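Open house at Pruststead: can a machine put the bottles away yet?

Atus opened its test floor at Pruststead to suppliers and trade visitors for one afternoon in November. I went on behalf of a small contract packer with 20 people on the line, where most of the hand work left is picking small containers up and placing them in trays. Sandra Hartley, who runs the floor, took our group through in just over an hour.

The first stop was a shirt-folding cell by Krajčí. It folded one shirt well and stopped on the next, which had a twisted sleeve. Asanka Roy restarted it by hand. The Pladden shelf scanner next door ran without a fault, but it only reads shelves and does not touch them. 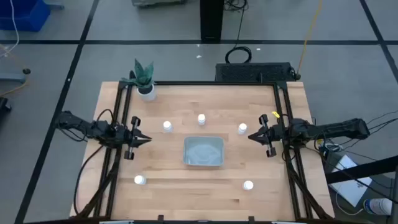
Bin loading was the task I had come for. On our line a packer clears a bench of mixed bottles in a few seconds and never looks at the order. For a pair of arms the order matters a good deal. With the white bottles spread around the bin on all sides, each arm has its own near side to work from, and the software has to decide which gripper takes the ones in between. The bottles also point in different directions, so the wrist angle has to be worked out again for each pick. A two-finger gripper suits a round cap or a narrow body, less so anything soft.

Miroslava Hubáček gave us the log from the previous week: 191 attempted picks, with 8 drops and 3 stops for a person to step in. Cycle time was not on the sheet. When I asked, she put it at well behind a trained packer and said speed was not being tuned this year.

For a household I would call none of this ready. For a shop floor, bin loading is close enough that I have asked for a trial with our own 50 ml bottles, caps on, labels wet. Kazimír Kollár is to send the floor space and power requirements.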